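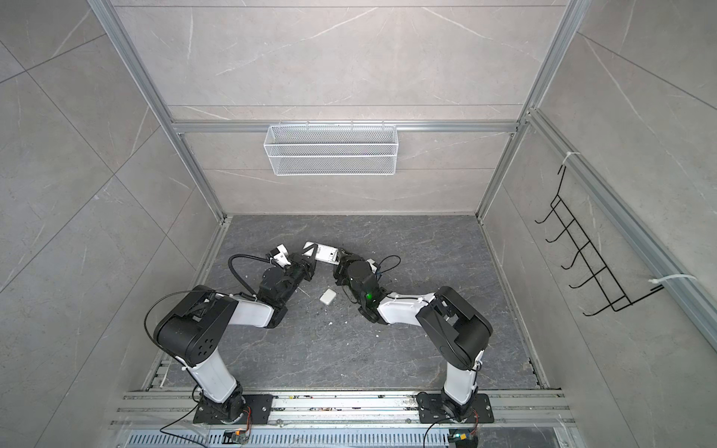 A wire basket hung on the wall keeps small things off the floor and makes sweeping much quicker. The same goes for a narrow wire rack with hooks. Both work well in a laundry corner, a garage or a workshop nook.

Hang the basket from a horizontal rail, well above the floor, so a broom or vacuum head fits underneath. A trough-shaped basket holds cloths, gloves and brushes. Heavy bottles belong on a shelf.

If the rack has no brackets of its own, use zip ties – one near the top and one near the bottom. Pull both snug, check that the rack hangs straight, then tighten them fully. Trim the tails flush. A cut end left long will scratch your hand every time you reach past it.

White crumbs and bits show up badly on a dark floor. Sweep dry first, working from the walls toward the middle, then go over it with a damp cloth. Wetting the floor first turns dust into paste. Stone-textured walls hold dust too, so brush them down before you do the floor.

Wipe aluminum rails with warm water and a drop of dish soap. Skip steel wool. Dry them afterward or they will spot.

Last updated: August

We use cookies to remember your settings. Accept | Manage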